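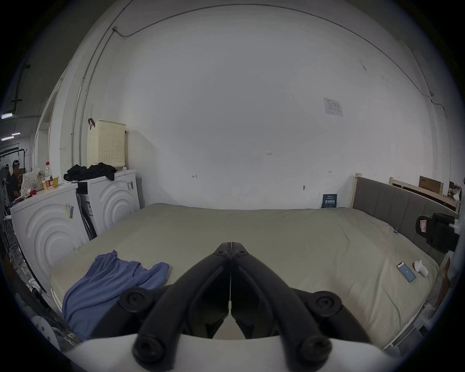

Start at the fingers and work back to the handle, was Emiliano Escobar's advice on hand-held grippers. A fault in the jaw will show up in every reading taken behind it, and he had seen whole mornings spent on calibrating a tool with one slack bolt.

Chapter 17
Setting Up and Maintaining a Hand-Held Gripper Cell

17.1 Scope of the chapter

Earlier chapters dealt with cells in which the arm is bolted to a floor or bench and the work is brought to it. The cell in this chapter has no arm. An operator carries the gripper, closes the jaws by hand, and the tool records the motion. The rest of the cell consists of the surface on which the work is done, the fixed objects around it, and whatever equipment is clamped or cabled in place.

The running example is the bedroom and laundry cell at Graslow, where cloth items are picked up, folded and moved on a covered bed next to two washing machines. The grippers are of the Venckus pattern, and the maintenance schedule is the one supplied with them by Gatutach. Readers working with other tools will need to replace the limits given here with those of their own supplier. The order of work stays the same.

By the end of the chapter the reader should be able to inspect a gripper before use, true up a slack jaw, set out a soft work surface, and fill in the cell log.

17.2 Inspecting the jaw

The jaw is inspected with the tool switched off and resting on a hard bench. It should not be inspected on the bed, where the handle sinks into the mattress and side play is difficult to feel.

Open the jaw fully and look along both fingers from the tip. They should come together evenly. Hold one finger still and press the other sideways with the thumb. Movement at the tip of less than 5 mm is within the limit for cloth work, but the figure must be written down at each inspection so that a slow increase can be seen. Repeat with the fingers swapped.

Next, try each joint bolt with the correct driver. Bolts that turn under light hand pressure are removed, cleaned of old thread compound, coated again and refitted. Do not tighten a bolt over old compound. The bolts nearest the handle carry the greatest load and will usually loosen first, although tools that have been dropped tend to loosen at the tip.

Close the jaw slowly on a strip of plain paper and pull. The paper should drag with equal force at either side. If it slides freely at one side only, the finger is twisted and must be replaced. Bending it back is not an approved repair.

17.3 Trigger and return

The trigger is squeezed and released several times while the jaw is watched. A jaw that returns late points to lint in the pivot or a tired spring. Lint is by far the more common cause in cells that handle towels and bedding.

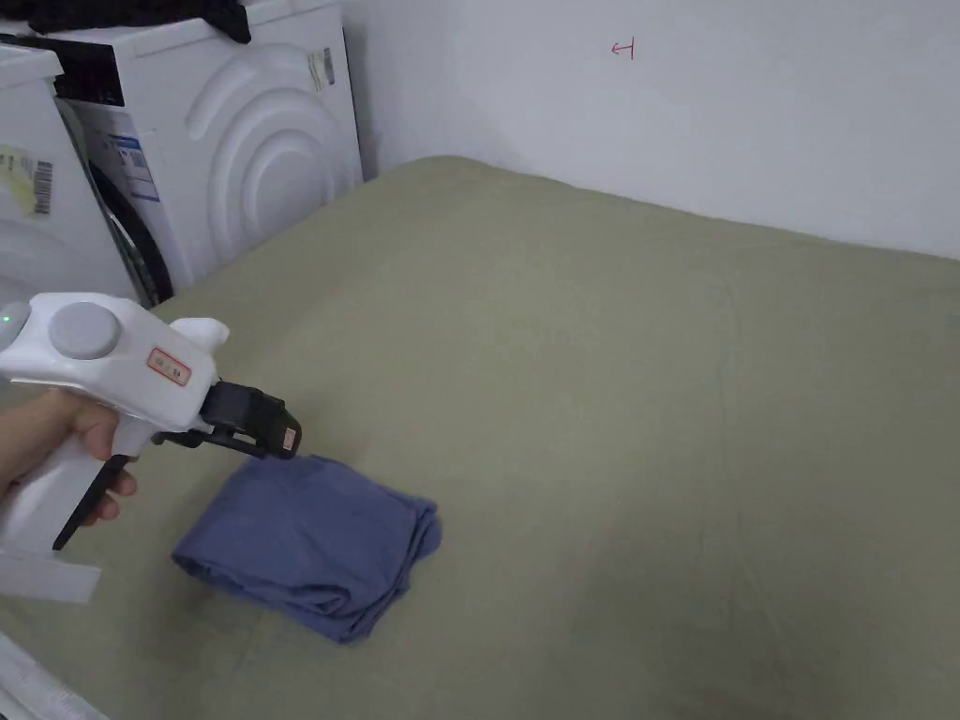 Clean the pivot with a dry brush first and a lint-free wipe second. Oil is not used at any point forward of the handle. It holds fibre, and it will mark light-coloured fabric the next time the jaw closes. If the return is still slow after cleaning, the spring is changed. The Gatutach schedule calls for a new spring every 3000 closures in any case, and the count is reset in the log when the part is fitted.

The position reading is checked after any work on the trigger. With the jaw fully closed the reading should settle at zero, and with the jaw fully open it should settle at the value recorded when the tool was commissioned. A reading that wanders while the jaw is held still is an electrical fault and is dealt with in Section 17.8.

17.4 The work surface

A soft surface moves when it is leaned on. At Graslow the sheet is pulled tight over the mattress at the start of each shift and smoothed toward the wall. Small wrinkles are accepted. A ridge high enough to catch a finger is not, as the operator will tilt the tool to clear it and the grasp will be recorded at the wrong angle.
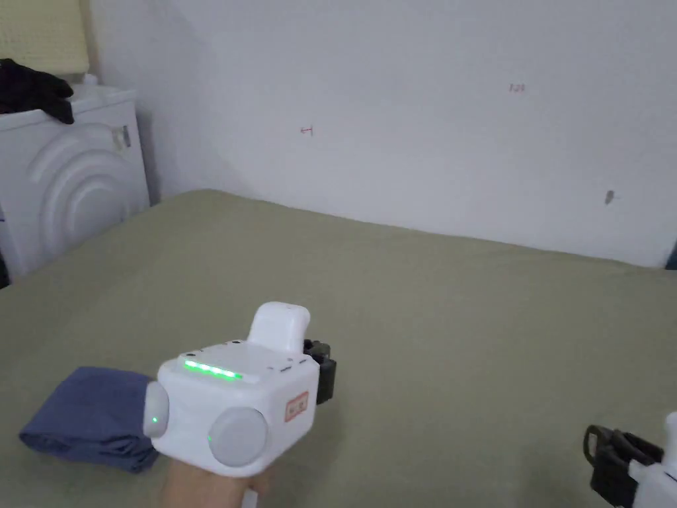 Figure 17.2 Gripper held at the bed surface beside a folded cloth. Part of a second gripper is at the lower right.

Fixed objects near the bed are left where they are between sessions. If a machine or shelf has to be shifted for cleaning, its position is marked first, and the move is entered in the log whether or not the object went back to the same place. Cables are kept clear of the operator's feet and are checked for strain at both ends.

Clamp-mounted equipment is tested by hand for movement. Clamps on timber creep as the timber dries, and in the Graslow log most of the re-tightening entries fall between November and the end of summer.

17.5 Service intervals

The full inspection in Sections 17.2 and 17.3 is carried out every 2000 closures, or sooner if a tool has been dropped. The short check, covering side play and trigger return only, is done before each shift. Both are entered on the Kostico log sheet, a blank copy of which is printed at the end of the chapter.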